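Sorting Small Blocks by Color at a Shared Table
Project report, Design of Work Surfaces, Greenberg building
Sep 19, 2021

1. Why we doubted the assignment

Our group was asked to test a claim from the Nisteser handout, which says that marking a table with tape and printed squares makes people put small objects back where they belong. The handout gives no numbers. It has a drawing of a very clean table and a paragraph about "visual order" that could have been written about anything. We started out thinking that tape mostly helps the person who put the tape down.

2. Setup

We used plain colored cubes on a white tabletop in the Bedbridge room. The table is old and scuffed, and we decided against covering it. A fresh sheet of paper would have made any marking look sharper than it would in daily use, and then the test would have been about paper.

The markings were of two kinds: black tape for dividing the surface, and square targets with a thick black border and a white middle. The instruction was to leave each cube inside the border. We did not say how close to the center it had to be, which was a mistake we come back to in section 4.

3. Results

We logged 193 placements over 2 sessions. In 17 of them the cube ended up outside its square or on top of the border. That sounds good for the handout until you ask what it is being compared with. We had no session without markings, so we can't say the squares did anything. Maybe people are just careful with cubes when somebody is holding a clipboard.

The tape was harder to judge. Pieces had lifted and been pressed back down, and gaps in a line seemed to be read as "you can cross here" by some people and ignored by others. The Atura guide recommends one unbroken line – we would like to know if they have ever had to keep one unbroken for a week.

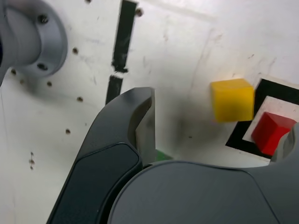
4. Problems

A cube sitting right beside a target is the case that gave us the most trouble. From one side of the table it looks as if it is touching the border, and from the other side it clearly isn't. Two of us scored the first session separately and disagreed on exactly this kind of placement. For the second session we scored from directly overhead, so the sessions are not strictly comparable.

Yellow was easy to find against the white. We suspect that a paler color would have done worse, but we didn't test one. The smudges on the table also bothered us more than they seemed to bother anyone else.

5. What we would claim

Not much. The squares were understood without explanation, and the tape needed explaining. Anyone repeating this should run the bare table first and write down what "inside" means before the first cube is placed.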